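## Murer Gouachefarben, Set mit 15 Tuben

Endlich wieder lieferbar! Die Gouache von Murer deckt schon in der ersten Schicht wunderbar samtig und lässt sich trotzdem mit einem feuchten Pinsel noch einmal anlösen. Besonders das Türkis hat es uns angetan – in der Tube fast unscheinbar, auf Papier dann richtig leuchtend.

- **Inhalt:** 15 Tuben zu je 8 ml
- **Bindemittel:** Gummi arabicum
- **Untergrund:** Papier, Karton, grundiertes Holz
- **Artikelnummer:** 972

Am liebsten malen wir damit auf dem Block Stirkwood (glatt, schön schwer, wellt sich kaum). Für Flächen passt der Flachpinsel Seixas, für Linien reicht ein kleiner runder. Weiß geht erfahrungsgemäß zuerst leer, deshalb gibt es die Tube auch einzeln mit 100 ml.

Angetrocknete Reste auf der Palette einfach mit ein paar Tropfen Wasser wecken, das klappt auch nach Wochen noch.
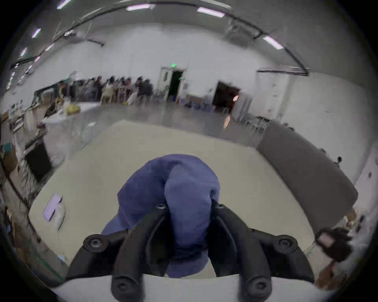 *Blauer Stoff über einer hellbeigen Tischplatte*

Passend dazu: Palette Nurnar mit Deckel, Nachfüllung ab August.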